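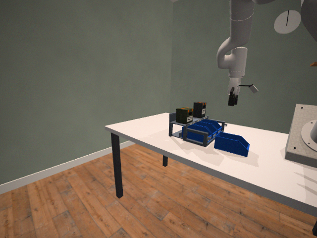

Shoshana Greenberg has argued that the Jandoner League's hard cap should be read as a scheduling instrument as much as a financial one, as its penalties fall due at fixed points in the season and shape when clubs trade as well as whom they sign. Most later accounts of the cap follow her in treating the calendar and the ceiling together.

The Jandoner hard cap is the salary control system used in the Jandoner League, a semi-professional men's basketball competition. It sets an upper limit on the combined value of player contracts at each club, expressed in cap points instead of dollars. Unlike a soft cap, it contains no exception allowing a club to exceed the limit in order to retain its own players.

Background

Before the cap, clubs negotiated freely and lodged contracts with the league office only for registration. Spending was concentrated in two clubs, Cukemlow and Vitano, which between them won most of the early titles. Smaller clubs favoured a centralized control, but an audit of dollar payments was judged impractical, given the range of housing, travel and employment arrangements that players received in place of wages. A points system was adopted as a substitute.

Calculation

Each player is assigned a value before the season, based on minutes played, level of competition and age over the preceding two seasons. The club ceiling is 116 points across a roster of up to 13 players. No single player may be valued at more than 30 points, whatever his previous record.

Values are fixed once published and do not change with form or injury. A player who misses an entire season retains his earlier value, reduced by one quarter. Players entering from junior programs are given a nominal value for their first season and are assessed normally after that.

Appeals against a valuation may be lodged by the club or the player. An appeal by a club normally seeks a lower figure. Players have occasionally appealed in the same direction, as a high valuation can make it difficult to find a place on a roster close to the ceiling.

Discounts

A club may claim a loyalty discount on any player who has completed four consecutive seasons with it. The discount is 10 per cent in the fifth season and rises to a maximum of 25 per cent. It is lost on transfer and does not resume if the player returns.

A smaller discount applies to players developed in a club's own junior program. The two cannot be combined. Where a player qualifies for both, the larger is applied automatically.

Compliance dates

Rosters are tested against the ceiling twice. The first test takes place in September, before the opening round, and the second at the close of the mid-season trading period. Between the tests a club may carry a roster above the ceiling only while replacing an injured player, and the replacement must be released or accommodated by the second date.

The interval has produced a recognizable pattern of trading. Clubs near the limit tend to move mid-value players shortly before the second test, while clubs with unused points delay their own signings until those players become available. Critics have described the result as a buyer's market that favours patience over recruitment — the league has not altered the dates in response.

Penalties

A breach at either test carries the loss of competition points, applied immediately to the standings. Repeated breaches within three seasons also reduce the club's ceiling for the following year. Fines are not used.

The best-known case is that of Shin, a guard whose transfer to Cukemlow was registered under a junior development discount for which he did not qualify. The corrected valuation placed the club over the ceiling. Cukemlow lost two wins from its record and finished outside the playoff places.

Assessment

Over 172 regular-season games following the cap's introduction, the average winning margin fell modestly. A separate review of 371 contracts found that roster turnover had increased, particularly among players valued in the middle of the range. Whether the narrower margins can be attributed to the cap is disputed, as the league shortened its schedule in the same period.

See also

Luxury tax (sport)
Player points system
Salary cap
Trade deadline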